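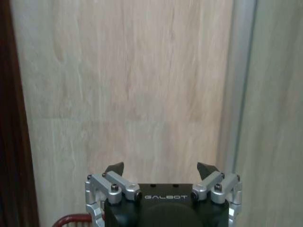 Will the control box work with arms that people already own, one commenter asked on the Cokura project page, or do you have to buy the whole robot to use it?

HOLLIS, June. Gikbridge, a shared workshop in Hollis, has released the plans and software for Cokura, a home-built control system for two-arm robots that do small household jobs. The short answer to the comment is that Cokura works with arms people already own, as long as the arms accept position commands over a network cable. The grippers and arms are bought ready-made. The control box, the wiring and the software are the parts members built.

The project started at one bench in the workshop and moved into a member's house after 4 months. The first job chosen was laundry: find the basket in the bathroom, bring both grippers to it, and pick up a towel. Bathrooms are hard for a robot. There is little floor to turn on, glass and glossy tile confuse depth readings, and a towel never has the same shape twice.

The route to the basket took more work than the grasp. Early versions planned a straight line and stopped whenever the shower glass returned a bad distance. The current version marks glass as a solid surface once it has been mapped by hand, and it keeps the arms folded forward until the base has stopped moving.
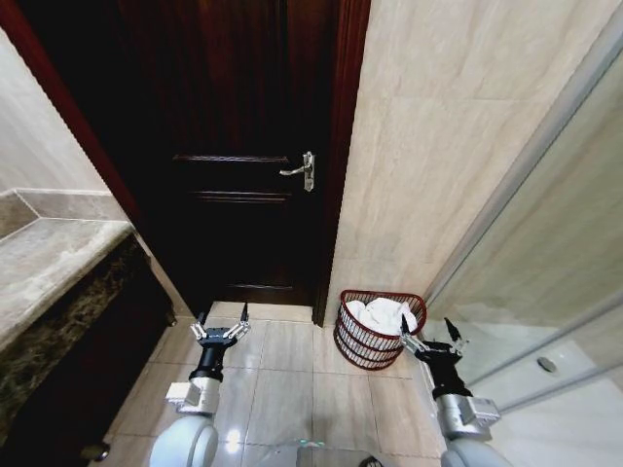 It also plans for the two arms separately. An earlier release moved both together, and the arm with less room held up the other one. Splitting them made the code longer but easier to test, and a fault in one arm no longer stops the log on the other.

The control box is a plain metal case with a small computer, a power board and a stop button on a long lead. The power board is made by Ronitz and is the only part that has to be ordered from a single supplier. Everything else can be swapped for what a builder has on hand. The case can be drilled with a hand drill, and the drawings include a paper template for the holes.

Parts for one box cost up to $100, not counting the arms, the grippers or the base. Soldering is limited to the stop button lead. Gikbridge suggests setting aside 2 evenings for the wiring and another for checking it with the arms unpowered.

The release includes 3000 logged arm movements from the bench and the house. Failed attempts are included and labeled, along with the settings in use at the time. Builders can play them back on a computer with no robot attached.

Known limits are listed with the download. Cokura does not open doors. It does not handle wet laundry, and it should not be run when children or pets are in the room. The basket has to be mapped again if it is moved to another wall. 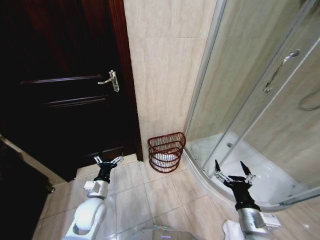

## Availability

The plans, parts list, software and movement logs are free to download from the Cokura project page. Finished boxes are not for sale. Printed copies of the wiring guide can be picked up at the Gikbridge front desk in Hollis.

## About Gikbridge

Gikbridge is a shared workshop with benches for electronics, metalwork and wood. Members pay by the month and keep the rights to their own designs. Questions about Cokura can be left on the project page or sent to the workshop's press desk.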